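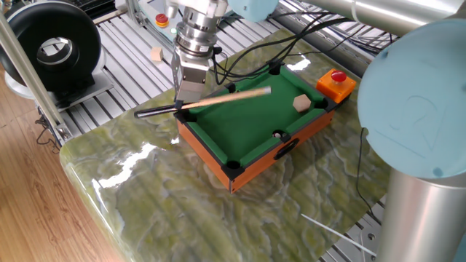
A thread on directional punting in the league, and why Bristen should stop judging it by gross average. A punt aimed at the sideline has an angle and a length, and the two errors don't cost the same. Look at the cue over the little pool table: it lies on a diagonal, and a small turn at the grip would carry that white tip a good way along the far rail. A sideline punt behaves like that. The farther out the ball has to travel, the more field position a small error in direction gives away.

I have charted 84 Bristen punts, all by Saimi Partanen, from the coaches' film. The chart is current through 2025-03-08. Blocked kicks and free kicks are left out.

For each punt I logged the line of scrimmage, hash, intended side, landing spot, exit spot or return, and wind direction from the flags. Wind speed is not in there. The flags at Bemberg are on the scoreboard side only and are sheltered by the stand, so even direction is a judgment call in that park.

Gross average first, to get it out of the way. Gross is line of scrimmage to end of kick. It ignores the return. It also punishes any punter whose offense stalls near midfield, as there is only so much field left to kick into.

Net is better but still has that second problem. A short-field punt downed close to the goal line can have a net that looks poor beside a routine kick from deep in your own end.

What I use is the opponent's starting spot, compared with the typical starting spot for punts from the same part of the field. It's a plain table. No model, no weather term, no adjustment for the returner.

Result for Partanen: ordinary from deep, well above ordinary from midfield. Her gross is near the bottom of the league, which is the number that gets read out on the broadcast.

The midfield kicks first. She is using the drop punt, nose down, backspin, aimed at the numbers and not at the boundary. It lands short of the goal line and checks up. The team's target is the 15 or better, and she hits that more often than anyone else I have film on.

Her spiral punts are a different matter. From the left hash going left they are fine. From the right hash going left, across the whole field, the line drifts inside and the returner gets a catch with room on both sides.

Cause, as far as I can see it on film: the drop. When she turns her hips to kick across, the drop hand stays where it would be for a straight kick. The ball meets the foot slightly outside and comes off with less turn than she aimed for.

That is a film read from the end zone camera. The side angle is useless for it. If someone at Bristen has a phone clip from behind the punter, I would rather work from that.

Two fixes are available. One is technical: walk the first step toward the target so the hips and the drop stay in line. The cost is that the launch point moves off center, and the shield has to slide with it.

The other is a play call: from the right hash, kick right. That gives the opponent a tendency to scout, but a return unit that knows the ball is headed for the boundary still has to catch it there.

I would take the play call in-season and leave the footwork for the off-season. Changing a punter's approach during a schedule tends to show up in the operation time first, and Bristen's protection has little of that to spare.

On protection. Bristen gave up 2 blocks, both from the same look – an overload to the wing side with the personal protector stepping the wrong way. Neither was a slow snap. I don't put either on the punter.

Tilska is the useful comparison. Their punter has the bigger leg and the better gross. Their coverage arrives late, because the ball outruns it. A long punt with a low flight gives the returner a clean catch and a running start, and their net shows it.

The clearest case was the December game at Bemberg. Tilska won gross comfortably. Bristen still had the better average starting spot, mostly on fair catches and two balls that rolled out of bounds on the near side.

Some of that was Bedoya's weather policy, to be fair. The groundskeeping there leaves the sideline grass longer than the middle, and a damp ball dies in it. Bedoya runs the other shared field in the league the same way, so expect it again.

Caveats. One season, one punter, film of mixed quality. Intended side is inferred from the coverage lanes, so a badly mishit ball may be logged as a good kick to the wrong target. I flagged those in the sheet and they don't move the table much.

Also, returns called back by penalty are logged at the enforced spot. That is how the official stats do it and I wanted the two to reconcile. If you think the return itself should count against the coverage, sort on the penalty column and drop them.

To the question about going for it instead: separate subject. A good short-field punter does raise the bar for a fourth-down try near midfield, but I would need the league's conversion rates by distance, and the play-by-play doesn't record distance consistently.

Next up is the return side of the same film. I have Tilska done and Bristen half done. Corrections to the landing spots are welcome, with the game and the quarter please.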